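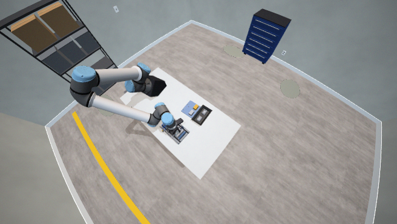
Drilden Gripper Pack for Pluvlow: is it worth the money?

Posted 18 January 2025

I have been burned by simulation add-ons before, so I came to the Drilden pack with my arms folded. Hakilar sells it as a drop-in set of gripper models for the Pluvlow simulator, at 402 pounds for a single seat, and the sales page promises that you can choose your gripper before you buy any metal. That is a large claim for a folder of models and a settings panel.

My test was a dull one on purpose. One six-joint arm at the end of a white table, a fixture near the table edge, a flat blue plate with a small orange block on it, and a black tray with two square places. I ran the Drilden parallel gripper against the stock Derkach one, same arm and same starting pose, 70 attempts each.

Setting up took me 25 minutes, most of it spent on the tool offset. The manual gives it from the flange and the software wants it from the last joint. If you skip that page your gripper will happily close on thin air.
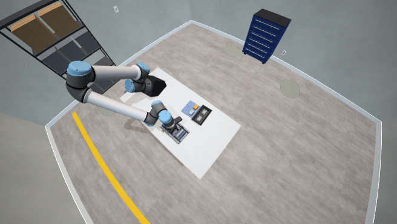
Working over the fixture was where I expected trouble, and I got some. The gripper body is bulky, and from a high camera it hides a good part of whatever it is hovering over. If your vision set-up depends on one overhead view, try a second camera lower down before you blame the gripper. I lost an evening to that.

On my 70 attempts the Drilden dropped fewer blocks than the Derkach. I would not read much into it. The default friction is set very high, and once I brought it down to something I would believe of a painted block, the gap nearly closed. Hakilar ought to print the default values on the product page — at present you have to dig through a settings file with 2,844 lines in it.

Good points: the finger shapes are properly modelled, collisions are steady, and swapping grippers no longer means rebuilding the whole arm. Bad points: the price, the friction, and a force readout that jumps about whenever the wrist turns quickly. An update is due in February and is meant to deal with the last of these. I'll believe it when I've run it.

Would I choose a real gripper on the strength of this? No. I would use it to rule out one that plainly won't fit between the rails. Three stars out of five, four if they drop the price.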